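## 4.2 Waiting for the new model

Most of our forum threads begin well before anybody has touched the product, and this was the part of the study we enjoyed most.

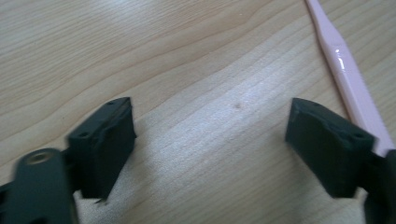
**Figure 3.** Pale wooden surface with a small dark mark; part of a dark gripper finger at lower left.

We followed talk about three portable music players — the Clinel, the Vurna and the Orard — on one busy message board, from the first rumours in October until each player had been on sale for 13 weeks. Of the 60 members who posted often enough to be included, 17 already owned a player that did everything they said they needed. These were, to our delight, the liveliest writers of all! They compared storage sizes, argued over the click of a button and drew up long lists of albums they would carry if only they had the room (one list ran to 20 posts and was still growing when the thread was locked).

What struck us is how openly people talked themselves towards a purchase. A typical run of posts starts with a flat refusal, moves on to a fault in the old player that had never been mentioned before — a tired battery, a scratched back — and ends with a question about delivery times. Members cheered each other along, and the tone was warm almost throughout. Říha's model of gadget buying treats this stage as simple fact-finding, with the buyer weighing price against features. Our threads fit that picture poorly. Price came up early and then dropped out of sight, while colour, of all things, kept coming back.

The Vurna threads differ a little. Its launch fell on a Saturday, when the board was at its quietest, and the usual rush of first-day posts was spread over the following week. We have kept these threads in the main count but report their timing separately in Section 4.3, where the gap between first post and first purchase is taken up in full.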